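Let the person wear the camera

14 October 2026
By Ayodele Babalola
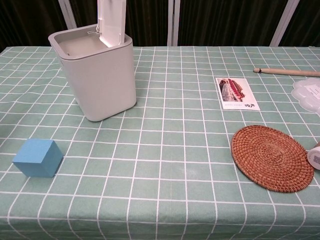 I've spent most of this year reading papers on how to teach robots from video of people doing ordinary things at a table, and I want to make the case for the plainest version of the idea: strap a camera to someone's chest, give them a few household objects, and let them get on with it. No robot in the room at all. I think it's the most exciting thing happening in our field, and it still gets treated as the cheap option.

The usual way is to drive the arm by hand. You sit at the controls and steer the gripper towards a block, and you miss, and you back off and try again. It gives you lovely data, because every movement is one the robot can make. But it's slow! When we did it at Beltstead in June, a good operator got through 20 tidy-up runs in a morning and then wanted a lie down. The same person using their own hands managed 58, and was chatting the whole time.

Of course a hand isn't a gripper. Our first attempt, training Miko on chest video alone, was poor. It went to the right object nearly every time and then made a mess of picking it up. What changed things was mixing in a small helping of driven runs, around 10 for each task, and letting those teach the grasp while the human video taught everything else (where to look, what to go for first, which way to come at a bin when its lid is up). With that mix Miko beat the version trained only on driven runs, on tables it hadn't met before. I ran the test again because I didn't believe it.

I'd also like to stick up for odd collections of objects. There's a habit of testing on coloured cubes and nothing else, and a cube is about the kindest thing you can ask a robot to lift. Put a postcard flat on a tablecloth and ask for that instead. Put down a woven trivet, or a thin stick, and you find out very quickly what your model knows about edges. Akande, who runs the Pultow group, thinks we should fix the object set so that labs can compare scores. I see the point and I'd sign up to a shared set for testing. For training I want clutter from everyone's kitchen drawer.

There are 2 things I'd still like to see. One is the same trial with people of very different heights, as a chest camera on a tall person gives you quite another table. The other is somebody publishing their failed runs. I'll put ours up once they're labelled.

Comments

gridlock_jen
Did you try a head camera as well? We found people look away from their hands far more than you'd expect.

Ayodele Babalola
Only briefly. Chest was steadier, but it does lose things close to the body.

T. Marsh
Postcards are evil. Ours slides it to the table edge and pinches it there, which it got entirely from the human video.

oldservo
Would like to see the numbers for the stick.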